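Devoluciones y cambios de aparatos pequeños — preguntas frecuentes

Tienda Clunilby. Routers, repetidores, cargadores y demás. 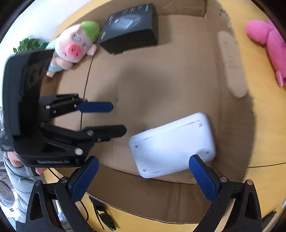
Aparato blanco con la base hacia arriba y caja negra de producto, dentro de un cartón abierto.

¿Cuánto tiempo tengo para devolver?
30 días desde que lo recibes. En Navidad ampliamos, mirad el aviso de la portada.

¿Tiene que ir en su caja original?
Si la tienes, sí. Si la tiraste, avisa antes por el formulario — lo aceptamos casi siempre, pero tarda más.

¿Vale cualquier caja de cartón para el envío?
Cualquiera que cierre bien y no esté reblandecida. Mejor si sobra un poco de sitio para el relleno. Nada de pegar la etiqueta de transporte encima de la caja del producto, porfavor.

¿Qué relleno pongo?
Papel arrugado, burbuja, lo que haya por casa. Debajo y por los lados. Virutas sueltas no.

¿Dónde está el número de serie?
En la mayoría de modelos, en la base. Dale la vuelta, apúntalo o hazle una foto antes de cerrar. Tiene 16 caracteres en los Bamer; en los Hindside cambia según el año.

¿Puedo abrirlo para ver si es un fusible?
No. Los tornillos de la base no se tocan, se pierde la garantía. Tampoco metas nada por las ranuras.

¿Y los cables?
Todo lo que venía: cable, adaptador, manual si aparece. En una bolsita aparte, que no vaya rozando el aparato.

Tengo 2 aparatos para devolver, ¿van juntos?
Sí, si son del mismo pedido. Separados con cartón entre medias y el número de pedido en un papel dentro. De pedidos distintos, cajas distintas.

¿Quién lo recoge?
Transportes Teixeira, por la mañana normalmente. También puedes dejarlo tú en un punto de entrega antes de las seis de la tarde.

¿Cuándo me devuelven el dinero?
Unos 90 minutos después de revisarlo sale la orden de pago. Luego depende de tu banco, ahí no podemos hacer nada.

Ha llegado roto, ¿qué hago?
Fotos del cartón por fuera y del aparato, y nos las mandas antes de devolver nada. No tires el embalage.

¿Cerráis en agosto?
El almacén no. El teléfono solo por las mañanas.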